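Kallus (software)

Kallus es un conjunto de programas para registrar, sincronizar y reproducir demostraciones de manipulación hechas a mano, pensado para que un brazo robótico aprenda después a repetirlas. Lo mantiene un pequeño grupo reunido en torno a la ingeniera Cinzia Fontana, que escribió la primera versión durante un mes de abril bastante lluvioso y que todavía hoy revisa personalmente casi todos los cambios del núcleo.

El nombre designa en realidad tres piezas que suelen instalarse juntas: el grabador, el estimador de pose, llamado Batton, y el planificador Mahawong. Quien llega por primera vez al proyecto suele empezar por Batton, y es una buena puerta de entrada, porque su documentación es la más generosa en ejemplos.

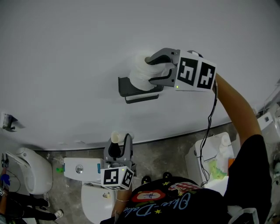 Tiempo de lectura: 2 minutos

Las pinzas de mano que se emplean con Kallus llevan un cubo blanco con marcadores fiduciales en blanco y negro. Batton busca esos marcadores en cada imagen y, a partir de sus esquinas, calcula la posición y la orientación de la pinza respecto a la cámara. Un rollo de papel higiénico en su soporte de pared es un objeto muy agradecido para estas pruebas – cede un poco al apretarlo, gira y obliga a acercar los dedos con cuidado – y por eso los baños aparecen tanto en los ejercicios del manual.

Las sesiones a dos manos piden algo más de paciencia. Cada pinza tiene su propia trayectoria, y el grabador las guarda por separado sobre un reloj común de 100 Hz. Cuando un marcador queda oculto, Batton rellena el hueco con un filtro de suavizado; si la interrupción supera los 200 milisegundos, el tramo se señala para que una persona lo revise con calma.

Mahawong recibe las trayectorias ya limpias y las adapta a la geometría del brazo de destino, descartando las que exigirían posturas imposibles. Su biblioteca de pruebas reúne roughly 3000 episodios.

El formato de archivo, Drasex, conserva las imágenes originales junto a las poses calculadas, de modo que una sesión antigua puede volver a procesarse con un estimador más reciente.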